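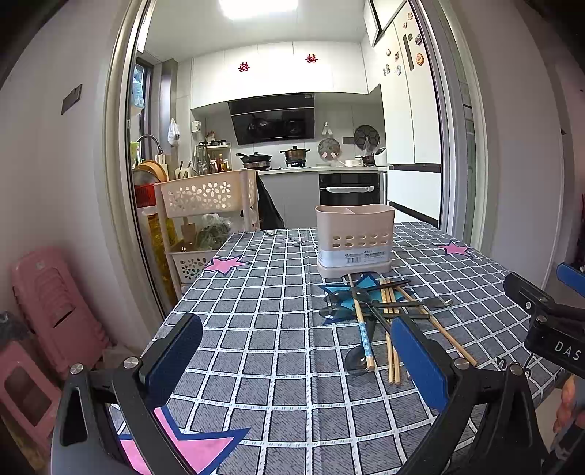 Figure 2. Spoons and a pink utensil holder on a kitchen table. The product label is still on the holder.

Search this journal Search Advanced
Filed under: Home & Everyday Life / Households / Research Articles

4. Where the spoons live: sorting talk in shared kitchens

I went into this part of the study thinking I would write about drawers. I had a whole page of notes on drawers, and a sketch of my own, and a half-baked theory about the left side being for things people use daily. Then I sat down with the recordings and found that people hardly talked about drawers at all. They talked about arguments. They talked about a mother-in-law who put the good knives in with the rest, or a roommate who left every spoon in the house in a mug by the sink, and they got pretty worked up about it (one man had to stop and get a glass of water). So this section is about those arguments, and the drawers will have to wait for another paper.

A quick reminder of who was involved. I talked with people in 14 households, all of them in the Bodunero apartments, and all of them with at least two adults sharing one kitchen. Corina Ilie did the second round of visits and most of the transcribing, and the coding scheme we ended up with is far more hers than mine. The full set of transcripts runs to 3364 lines. We read every one of them, some of them far too many times, and we coded a line as "sorting talk" whenever a speaker said where a thing belonged, who had moved it, or who ought to have known better.

4.1 "Belongs" and "goes"

The first thing that jumped out was a split between two little words. When people were calm, a spoon "goes" somewhere. The spoons go in the holder, the lids go under the counter. When they were annoyed, it "belongs" somewhere, and you can just about hear the finger pointing. I love this one, because the speakers had no idea they were doing it! Corina spotted it while typing up her second visit and called me at eleven at night to tell me.

Here is a stretch from one of the longer talks. The speaker is a woman in her fifties who shares with her grown son:

"The forks go in the front. I don't mind, front, back, whatever. But he puts the can opener in there too, and the can opener does not belong with the forks. It has never belonged with the forks. I've told him where it belongs."

She starts out easygoing, and the forks get "go." As soon as the can opener turns up, the verb changes and stays changed. We saw the same turn in most homes where anyone complained, though it was weaker where the complaint was about a small child. People seem willing to let a four-year-old put things where they "go" and leave it at that.

Hutapea's early work on pantry labels found something close to this in writing, with polite notes and cross notes using different verbs, and I had that in the back of my mind from the start. I may have been primed to hear it. Corina hadn't read the pantry work when she did her coding, so her tags are the ones I would trust.

4.2 New things and old places

The second pattern has to do with purchases. Storage items like the one in Figure 2 came up a lot, and they came up as events. A holder or a rack comes into the house, and for a while everything is up for grabs again – where it stands, what goes in it, who gets to say. In 3 homes the purchase was described as a way to settle a fight, and in all of those the fight just moved over. One couple had stopped bickering about the drawer and were now bickering about which side of the divider the teaspoons should be on.

There is a nice bit of grammar here as well. New things get "we." We got the rack, we put it by the window. Once the thing has been around a while, the "we" drops away and it becomes "her rack" or "that rack of his," usually in the middle of a gripe. I can't say how long that takes. We visited each home only 2 times, and people are hopeless at dating their own kitchenware (so am I). The Jatum diaries would be the place to look, as they follow the same families through a full year, and I hope someone does look.

4.3 Who gets the last word

I expected the person who cooked most to have the final say. That was my guess going in, and it was wrong. The person who put away the clean dishes had it, more or less everywhere, and they knew it. "You want it different, you empty the rack," as one father put it. The cooks grumbled, and then went looking for the spatula.

This does not fit well with the Gadico model of kitchen authority, where the say follows the stove. I think the model was built on homes with one main cook, and ours mostly took turns. In the one apartment where a single person did nearly all the cooking, she also did the putting away – so that case can't help us choose between the two accounts. I come back to it in Section 5, together with the trouble we had coding jokes.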